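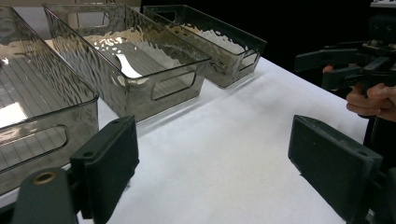 Smoky bins for the craft closet – who else is hooked?

selmay_birgate
2025-07-11
I finally gave up on cardboard boxes and got three of the smoky gray bins, the ones with the rippled walls. I love how they catch the light! Plan is one for yarn, one for fabric scraps, one for whatever the kids drag in. Any tips before I fill them?

nurholm528
Great color. I have 14 of these in my pantry and the cutout handles are the best part, you can hook a finger in and pull.

pat_in_jillville
Going to disagree on yarn. Ribbed floor plus cutouts = loose ends poking out everywhere. I'd go clear with a lid.

nurholm528
Pat, lids are the reason I never put anything back. Open bins forever!

pat_in_jillville
Fine, but you don't have my cat.

selmay_birgate
Ha, no cat here, so yarn stays. I could put a liner in that one though – felt maybe?

knotty2201
Felt works, I cut mine a bit short so it lies flat. And label the short end if your shelves are deep, mine are and I was pulling out the wrong bin all of June.

selmay_birgate
Short end, got it. Off to find felt!
– Selma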